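Norkari Help Desk
Ticket: Scheduled reports arriving twice, and sometimes with the wrong month in the heading
Status: Resolved
Opened: February 2019
Product: Illeo Reports, desktop edition

Hello all, and thank you in advance for your patience, because I tend to write these the way I'd write a letter to my sister. I look after the monthly reports for our Stindau office, and since we moved to the new mail server every scheduled report has been landing in people's inboxes twice. The two copies are identical except for the heading. One has the correct month, and the other still says December, which has caused a fair amount of confusion with our buyers at MacKinnon, who file everything by the heading and never look at what's underneath.

I have tried the usual things. I restarted the scheduler, I deleted the job and built it again from scratch, and I made sure I wasn't on my own distribution list twice (I was, years ago, and it took me a whole spring to notice). The list has 63 addresses on it and every one of them gets the pair. Reports I send by hand, using the Send Now button, go out once and look perfect.

The log shows two entries for each run, 3 minutes apart. Both say "completed." I've copied the first line of each:

Job 59 started by scheduler, template MONTHLY_OUT, completed
Job 59 started by service, template MONTHLY_OUT_OLD, completed

I don't know what "service" means here, or why it would be using an old template. I thought I had thrown that template away when we redid the cover page. The new cover is the one everybody likes, so please don't tell me I have to go back – I'd never hear the end of it.

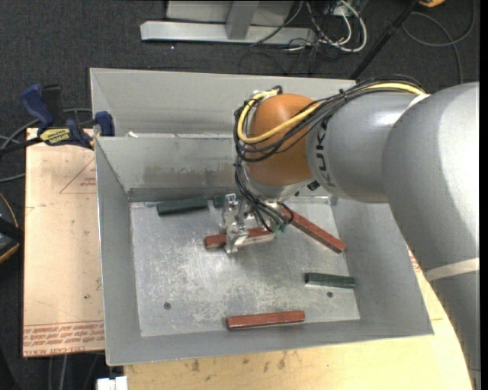
Wim Timmermans replied that the second line gave it away. The old job was still registered with the background service, he wrote, and that service keeps its own copy of the schedule, so deleting a job in the Reports window doesn't touch it. He asked me to open Tools, then Service Jobs, and tick "Show jobs from earlier versions," and to tell him what was listed before I removed anything.

Well, Wim, you were right, and I'm a bit embarrassed at how quickly you saw it. With the box ticked there were two jobs numbered 59, one with the new template and one with the old. The old one had a fixed heading typed into it, the word December, where the new one has the date field. I must have typed it in myself one busy afternoon and forgotten.

What I did, in case it helps the next person:

Closed the Reports window on every machine that had it open.
Went to Tools, Service Jobs, and exported the old job to a file first, as Wim suggested.
Removed the old job and stopped the service.
Started the service again and ran a test with only my own address on the list.

One copy came through, with the right heading. I put the full list back before lunch and the next scheduled run went out once to everybody. MacKinnon wrote back to say thank you, and they're not people who write back much.

One leftover question, and there's no hurry on it at all. The old template still shows up in the template picker, grayed out, and I can't delete it. Is that harmless, or should I open a separate ticket?

Wim's answer: harmless. The picker clears itself at the next update, and a separate ticket isn't needed. Closing this one.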